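Fostitz Skinner 100 Tube Distortion Pedal

Another high-gain pedal that promises the sound of a cranked stack at bedroom volume. We have stocked enough of those to be wary, so we kept the Skinner 100 on the shop board for a while before agreeing to list it.

The maker calls it "all-tube." It has one tube. The clipping stage ahead of it is solid state, and most of the grit you hear below noon on the gain knob comes from there. Past noon the tube does start to matter, and palm-muted riffs get a thickness that cheaper boxes don't manage. Whether that is worth paying for depends on how loud your band plays. 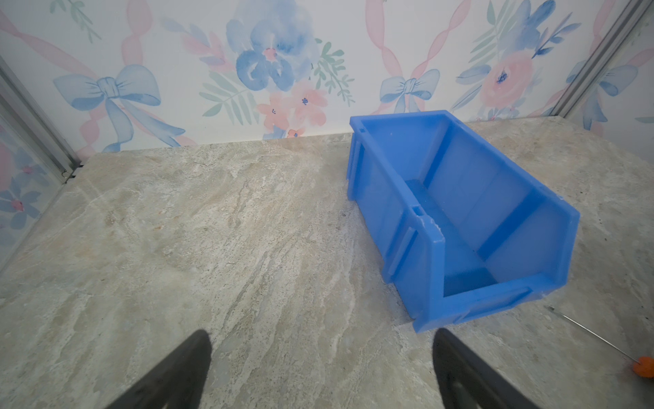 Review by the Irham Music pedal desk
Updated 29 October 2025

The four-way voicing switch is the weak point. Two of the settings are usable, one is a slightly darker copy of the first, and the fourth, marked Bumar, scoops the mids so hard that a second guitar will bury you. It sounds huge alone in a room – most things do.

Noise is average. The built-in gate works on fast thrash picking but chops the end off held chords, and there is no way to adjust it. If you already own a gate, use that and leave this one off.

The claim of "300 hours of stage testing" comes from the box. We can't check it. The first batch, sold in March, had a loose footswitch nut on several units. Later ones have been fine so far.

Specs
Controls: gain, level, bass, treble, voicing
Power: 12 V DC, 300 mA (supply included)
Will not run on a battery or a standard 9 V board supply
Bypass: buffered

Try it through your own amp before you decide. Returns are accepted in the original box, with the power supply.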